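Flirisdale Tables
Data card, revised February 2021

What this is

Flirisdale Tables is a collection of 500 short records of drinking vessels left on tables. Mugs, cups, tumblers, the occasional jar doing a tumbler's job. Each record has a still, a plain-text note, and one row in the index. If you were hoping for landscapes, the door is behind you.

The collection started as an argument over what counts as a cup. We never settled it, but we did end up with a labeling guide, and the guide needed something to label.

Layout

records/ has one folder per record, numbered from 0001. Gaps in the numbering are records we pulled. They are not coming back, so please stop asking about 0313.
index.csv is one row per record, comma separated, with a header.
notes/ has the plain-text notes, same numbers as the folders.
guide.txt is the labeling guide. It is longer than it should be.
splits/ has the Derov split and the Oyelaran split. See Splits.

Columns in index.csv

record: the folder number.
surface: wood, stone, cloth, laminate, other. "Other" once meant a piano lid and now means whatever we got tired of discussing.
vessels: a list of types, separated by semicolons.
color: one entry per vessel, in the same order as the types.
clear: yes if at least one vessel can be seen through.
handle: left, right, toward, away, none, unsure.
contents: nearly always "unknown." We tried guessing for a while and it turned out that people see coffee everywhere.

How the labels work

A mug has a handle and a body that looks heavy enough to survive a dishwasher. A cup is anything smaller or daintier, or anything an annotator felt strongly about. A glass is clear or mostly clear and has no handle. A glass with a handle is filed as a mug with clear set to yes, a decision that cost us most of an August.
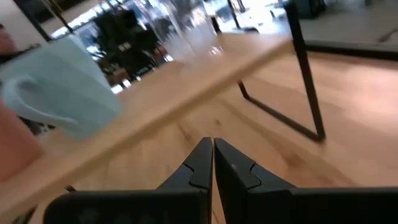
Handle direction is given from the viewer's side. A mug whose handle faces left gets "left," no matter which way the person drinking from it would say it faces. This is the rule people break most often, usually while telling you they understand it. Tilted mugs follow the same rule. If the tilt is so bad that you have to turn your head, turn your head and then write what you saw before you did.

Colors come from a fixed list of 20 names. Pale blue and light blue are one color. Salmon and pink are two, because the person writing the list was outvoted on everything else and was owed one. For anything see-through, write "clear," even when part of it looks frosted. Reflections do not have a color and should not be given one.

Vessels that are only partly in view are still labeled if you can tell what they are. If you can't, the type is "cup or container" and you move on with your day. Do not finish the shape in your head. We had one annotator supply a matching saucer for every half-hidden cup in a batch, and the batch was lovely and had to be redone.

Splits

The Derov split holds out 152 records by surface, so nothing in the test portion sits on a kind of table you have already met. The Oyelaran split holds out the same number by vessel color. They overlap a little. Report them separately. Averaging the two gives you a number that means nothing, which hasn't stopped it from being popular.

Checking

Every record was labeled twice. Where the two labels differed, a third pass decided, using the Pesis rule: the duller answer wins. Under the Pesis rule a vessel is never "vintage," never "artisanal," and never "probably a gift."

Known problems

Wood is overrepresented. It seems to be what tables are made of.

The color column was filled in under all sorts of lighting. Cream, white and pale yellow should be treated as a rumor.

Stains are not labeled. Neither are coasters, though some of the early notes mention them with real feeling.

We wanted to reach 1,000 records and stopped halfway, at the point where everyone involved had started drinking from the bottle.

Changes

1.2: merged tumbler into glass. Restored two notes that had been saved as blank files.
1.1: fixed left and right in the first batch, where they were swapped.
1.0: first release, with left and right swapped.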